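Procuramos participantes céticos para um estudo sobre chás "funcionais"

Chás que desincham, chás que dão foco, chás que "limpam o fígado" em duas semanas. As prateleiras estão cheias deles e os preços sobem de ano para ano. A Brendard, pequena editora de guias de consumo, quer saber se quem os bebe nota alguma diferença quando não sabe o que tem na chávena. Suspeitamos que não. Podemos estar enganados, e é para isso que serve o estudo.

O que vamos fazer

Cada participante recebe em casa saquetas sem rótulo, numeradas, para 19 dias. Umas contêm misturas vendidas com promessas na embalagem, outras contêm chá preto vulgar ou camomila comprada a granel. Bebe-se uma chávena de manhã, antes das 10h, e preenche-se à noite um questionário curto: sono, digestão, concentração, humor. Não há respostas certas. Se num dia não sentiu nada, escreva que não sentiu nada, mesmo que isso se repita até ao fim.

Há também 2 sessões presenciais de prova, uma no início e outra no fim, na sala da Brendard. Servimos o chá à mesa e pedimos que tente adivinhar qual é o "funcional". Na ronda-piloto de janeiro houve quem jurasse sentir a energia do guaraná numa infusão de tília.

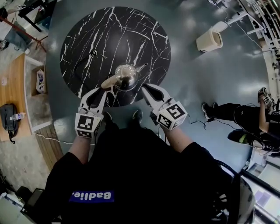
Quem pode participar

- Maiores de 18 anos que bebam chá ou infusões com regularidade.
- Pessoas que já compraram pelo menos um chá com promessas de saúde, tenham ou não ficado satisfeitas.
- Não podem participar grávidas, lactantes, pessoas com alergia a plantas da família da camomila ou quem tome anticoagulantes ou medicação para o coração, fígado ou rins.
- Também não aceitamos quem trabalhe na venda ou promoção destes produtos. Já tentaram.

Compensação

Pagamos 900 coroas no final, por transferência, a quem entregar os questionários e comparecer às duas sessões. Quem desistir a meio não recebe o valor por inteiro, mas as deslocações são pagas em qualquer caso. Não oferecemos vales, cabazes nem "experiências".

Quem paga isto

A pergunta é justa e devia ser feita mais vezes. O estudo é pago com as assinaturas do guia Skov. Nenhuma marca de chá contribuiu e as misturas foram compradas em loja, ao preço de toda a gente. Os resultados serão publicados na íntegra, incluindo os que contrariem o que escrevemos no primeiro parágrafo.

Como se inscrever

Preencha o formulário na página da Brendard e indique que chás costuma comprar e porquê. Respondemos a todas as inscrições, também às recusadas. As sessões são ao fim da tarde, às 18h, e as datas são combinadas com cada grupo.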